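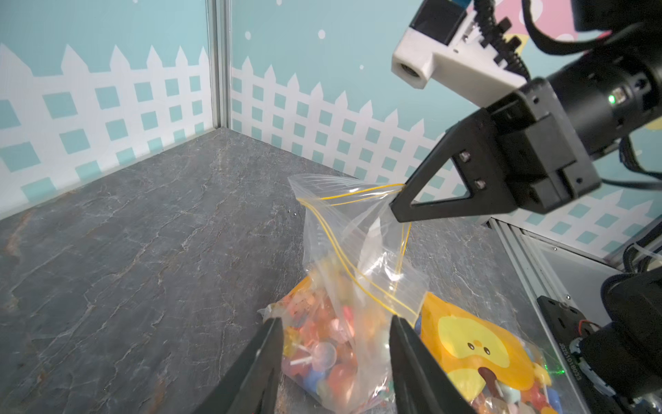

Who should pay when a neighborhood's power lines can't carry the solar its residents want to put up?

Everyone served by those lines should share the cost, through the ordinary rate base, the same way we pay for poles and transformers when a new restaurant opens.

I have lived in Gosport for most of my adult life, and I put panels on my roof three summers ago. The application took two weeks. My neighbor Joonas Juntunen applied last August for a system slightly smaller than mine, on the same street and the same feeder. He got a letter back saying the transformer that serves our block was at its limit and that he could go ahead if he paid for a new one. The bill was more than half the price of his panels. He did what most people would do and dropped the plan.

Nothing about his house is different from mine. He has the same roof pitch and less shade. The only difference is that I applied first. Under the current rules, the early applicants use up the spare room on the line for free, and the one who happens to tip it over the limit is charged for the whole upgrade. After he pays, the next few applicants get free room again.

The utility calls this "cost causation." The idea is that whoever causes an expense should cover it. I understand the appeal, and for a large solar farm out past the county road it makes sense. A developer can look at a map, pick a site near a substation and figure the upgrade into the budget. A homeowner can't move the house to a better feeder.

We also don't apply the rule to anything else. When families on my street bought second air conditioners, the load went up and the utility replaced equipment as needed. When the bakery on the corner put in electric ovens, it paid for its own hookup, and the work farther up the line went into everybody's rates. I have never heard anyone at a city council meeting complain about that. Electric cars are being handled the same way so far. A car charging at seven in the evening is harder on a transformer than my panels are at noon.

The strongest argument on the other side is about renters and people with low incomes, who would see a small charge for upgrades that mostly help those who own roofs. Lenni Tuominen made this point at the April meeting and he made it well. I don't think it should be brushed off.

My answer has two parts. First, a good share of the transformers in the older part of town are due for replacement anyway. Some were hung 40 years ago. Putting in a larger unit when the old one comes down costs little more than putting in the same size, since the crew and the truck are most of the expense. Second, the present system is already hard on people with less money. The homeowners who got in early were mostly those with cash on hand. Those who had to save for it are now the ones getting letters.

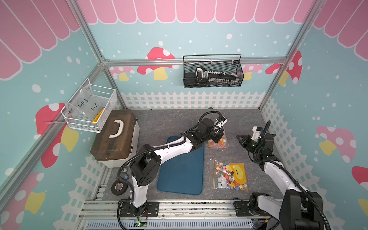

Vol. 3, p. 50

There is a middle course, and a few towns have tried something like it. Each applicant pays a flat fee of $700 toward local upgrades, whether or not the line needs work that year. The money goes into one fund, and the utility draws on it when a transformer fills up. Anything the fund doesn't cover goes into rates. I would have paid that fee without complaint. Juntunen would have too, and he would have panels today.

Oluwatosin Igwe, an electrician who has wired a lot of the systems in this town, wants one more thing, and I agree with her. The utility should publish how much room is left on each feeder and update the figures every month. At present a customer pays an installer for a design, signs a contract, sends in the application and only then learns the line is full. The utility has this information. It uses it to write the letters.

Newer inverters could help as well. They can be set to cut back their output during the few hours a year when the line is strained, and a customer who accepts that limit should not be billed for a transformer at all. The loss to the customer over a full year is small. Our utility's rules still treat every system as if it were sending out full power at every hour of daylight, even a system with a battery behind it.

The council doesn't set the utility's rates, but it does negotiate the franchise agreement, and that agreement is up for renewal. I would like to see the flat fee and the monthly figures written into it before anyone signs. The draft I read at the library counter has eleven pages on tree trimming and one paragraph on solar, and the paragraph only says that existing practice will continue.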